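Plukix: superficies de mesa y textiles de punto

Léeme de la carpeta "mesas"

Contenido

Esta carpeta reúne material sobre tableros de mesa de madera clara y los paños que se dejan encima. Forma parte de Plukix, una colección dedicada a superficies domésticas. Las demás carpetas (suelos, encimeras, estanterías) llevan su propio léeme.

Hay 59 registros repartidos en 8 subcarpetas, una por mesa. Cada registro lleva una ficha de texto con estos campos:

mesa: código de la mesa
tono: claro, medio u oscuro
veta: recta, ondulada o mixta
textil: sí o no
textil_tipo: punto, tejido plano u otro
brillo: sí o no

El campo "veta" se rellena según lo que predomina en la zona visible del tablero. Si hay líneas apretadas en una parte y franjas más anchas en otra, se anota la dirección general y se deja el detalle para el campo libre "notas".
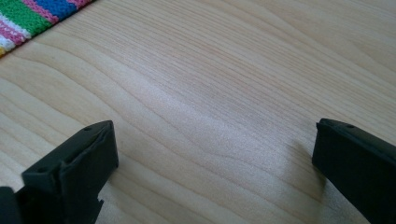

Tablero claro de veta ondulada, con una esquina de punto a rayas. Tono: claro. Textil: sí. Brillo: sí.

El brillo se marca cuando un reflejo aclara una parte de la madera hasta dificultar la lectura del color. En esos casos el tono se toma de las zonas cercanas a los bordes.

Los textiles de punto a rayas se describen por sus colores, sin orden fijo. No se anota si la pieza es mantel, paño o salvamanteles cuando solo se ve una esquina; el campo "uso" queda vacío.

Cambios

Versión de noviembre: se añaden 14 registros de la serie Naseo y se corrige el campo "tono" en 20 fichas que mezclaban "medio" y "claro". La serie Van Dijk pasa a la carpeta de encimeras.

Pendiente

Unificar los nombres de color (en las fichas antiguas aparecen "rosa" y "magenta" para lo mismo).
Revisar las notas de la serie Prelside, que siguen en un formato anterior.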